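[Swapshop-list] Re: Re: T-shirts, the smell, and what we do about August

From: Jade Lambert
To: swapshop-list

All, writing this on the 926 so excuse typing. Have Zlata's message from last night in front of me and will go through it underneath as there's a lot in it. Zlata's bit first for anyone who deleted it.

Zlata Levchenko wrote:
> Hello everybody. I have been through the jersey bags from Stukstead
> and I am a bit cross. Half of it is perfectly nice cotton that
> somebody has washed at 60 and then left in a heap, so it has gone
> short and wide and the side seams are walking round to the front.
> People then hold it up at the swap and put it back. Nobody wants
> a T-shirt that is a square.
> Can we please agree ONE way of doing T-shirts before August. At
> the moment Alfie washes everything, Bradley washes nothing, and I
> wash what smells. Also can we agree whether we iron. I do not want
> to iron. I will iron if everyone else is ironing.
> Also who has the long rail. It was at Tunstall. It is not at
> Tunstall now.
> Z.

Right. Long rail is in my hallway, sorry, been hanging coats on it. Will bring both rails back, I've got 2 if you include the wonky one.

On the washing. I think Zlata's right and we've drifted. When we started it was a few of us swapping kids' things in Emmanuel's front room and you knew whose it was and what it had been washed in. Now it comes in bin liners from three villages and you've no idea. So we do need a way. Have written out what I do, which is mostly what my mum did, and where I've pinched something from Zlata I've said so. Shout if you disagree, please not all at once like the hanger thing.

WHEN IT COMES IN

Tip the bag out flat on something pale. Dark table is hopeless, you miss the yellow under the arms and the little bleach spots, and then somebody finds them in daylight at the swap and it's embarassing. Old sheet does fine if your table is dark.

Then look at, in this order, neck, armpits, hem, side seams. Neck goes first on nearly everything. If the ribbing has gone wavy it won't come back whatever you do to it and it may as well go in the rag bag now. Armpits, have a look and also a sniff. Deodorant build-up feels stiff, like card almost, and a normal wash won't shift it.

Tiny holes at the front near the waist are belt buckle or worktop. Everyone has them. One or two on a plain tee I'd darn, more than that, rags. Printed ones, depends on the print.

Don't sort by colour yet. I used to and it just means you handle everything twice.
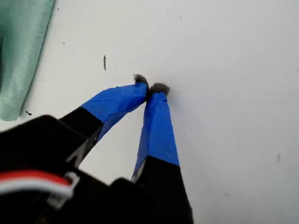
WASHING

Cool wash, inside out, half a load. That's it really. 60 is for towels and sickbeds. If a tee needs 60 to be decent then it's not going on the rail.

If it's clean and folded and smells of somebody's airing cupboard, leave it alone. Alfie I know you like to do the lot but it's your meter and it does take the life out of thin cotton.

Stiff armpits: bicarb paste, old toothbrush, leave it while you have your tea, then wash as above. Vinegar in the softener drawer if it's still musty. Not both at the same time, you just get fizz and it does nothing. No softener on anything stretchy.

Grease (chip fat, bike chain, salad dressing, all look the same by the time we get them). Washing up liquid neat, rub in with a thumb, ten minutes. Check BEFORE it's dried. Once it's been through a dryer or over a hot radiator it's in there for good, near enough.

Smell of smoke. Outside overnight on a hanger and then wash. Sometimes needs two goes. Smell of loft, same but add vinegar. Smell of dog I've no answer to, Bradley might.

On powder, we bought that big tub of Gosar and I know it was cheap but it doesn't dissolve in cool water, I keep finding grit in the pockets. Can we use it up on the rag bag and go back to liquid.

DRYING, which is where it all goes wrong

The square T-shirt thing is drying I'm fairly sure, more than the wash. Jersey comes off the machine at the mill pulled long, then first hot wash it springs back short, and if you then leave it scrunched up wet it sets like that. So get it out as soon as the drum stops. Shake hard, hold by the hem and snap it. Pull the side seams down with both hands while it's damp, neck and hem, neck and hem, few times. You can get a fair bit of length back like that. Zlata's trick is to lay it on a towel and pin the hem, I can't be bothered but hers do come out better than mine.

Twisted seams, no. That's how it was cut, the cloth was off grain to begin with and it's only gone back to where it wanted to be. Can't be fixed. Price (well, not price, you know what I mean) accordingly.

Hang from the hem, not the shoulders. Pegs at the side seams. Shoulders give you those little ears.

If it's raining all week and you've got a heap of damp jersey on the table going sour, message the list and someone will have a line or an airer. Please don't bag it damp "just for now". That was the whole of last spring's trouble and I had to open every window in the house.

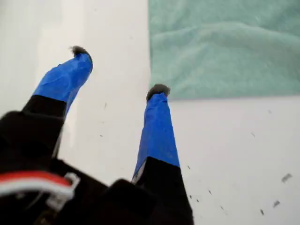
Emmanuel rang while I was half way through this to say he thinks I'm being far too fussy, that people come for the coats and the school stuff and will take any T-shirt going for gardening, and could we please not turn it into a job. He'd sooner put out a box marked decorating clothes and let folk rummage. He also says he's had no complaints about squares.

Fair enough, and I do like the decorating box. Let's have one. But I don't want the box to be the whole table, it did creep that way at Tunstall and the nice things ended up underneath. If you've brought something you looked after you don't want to see it under a pile of paint rags do you. So, box yes, small, at the far end, and 60p a bag for charity if people want to fill one. Rail and table stay as they are.

Ironing. No. There, decided, unless someone feels strongly. If it's been snapped and hung from the hem it doesn't need it. Linen shirts and school blouses are another matter and I'll do those, I find it quite soothing with the radio on. Nobody is to iron over a print, we lost a good dinosaur that way.

Folding. I'm not going to lay down the law but if it's all folded to the same width the table stays tidy for longer, maybe an hour instead of ten minutes. Face down, sides in, sleeves back on themselves, bottom up to the neck. Size showing. If the label's been cut out then write it on a bit of paper and tuck it in the neck, don't pin, somebody's toddler got a scratch.

The Zonomero fold thing Bradley sent round, where it ends up standing on its edge in a box, I did try. Lovely in a drawer. On a swap table it lasts until the first person pulls one out. Also can't see the size.
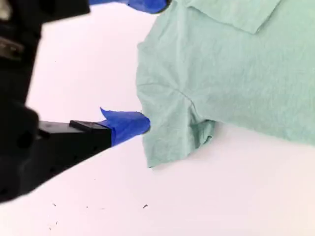
Plain ones go faster than printed by the way, always have, so put those at the front in colours and the band ones and fun run ones behind. Pale greens and greys look like nothing in a heap but go straight away once they're folded next to white. No idea why. Black goes to the side nearest the window or people can't tell it from navy and there's a queue.

Kids' tees by age not by colour please. We did colour once because it looked pretty and every single parent had to go through every single pile.

What else. Rags. The rag bag is nearly full again and the man who takes them wants cotton only now, no mix, so anything that squeaks when you rub it goes in the other bag. If you're not sure cut off a snip and look at the label, if no label then other bag. Buttons off first, Zlata has the tin. Nice bits of jersey from the backs of dead T-shirts I'd like to keep as I've been cutting them in a spiral for yarn, for tomatoes mostly, it's soft on the stems. Happy to show anyone. Ribbing from good necks worth saving too, for patching cuffs.

August then. As far as I know we've got the hall from ten and need to be out by half three, so set up from nine if Bradley can get the key. Bradley can you get the key. I can bring both rails if someone with a bigger car than mine takes the hangers. Alfie, are you still ok for the mirror, and does it still have the stand because last time we had it propped on the piano.

School stuff wants a table to itself this time. It'll be all anyone is after. If you've got jumpers with the old crest on, still bring them, the little ones' classes don't mind apparently, or they unpick. I'll put a seam ripper out.

And can people bring bags the evening before if at all possible and not on the morning. I know. But it can't be looked over properly with folk already in the door and that is exactly how the squares get out.

Zlata, have I missed anything of yours? I've not said about wool, thought wool should be its own message, and moths definately should.

My stop. Jade

PS hangers: still wooden for coats, wire for shirts, I'm not reopening it.

_______
Swapshop-list
To leave the list send a blank message with the word stop in the subject line.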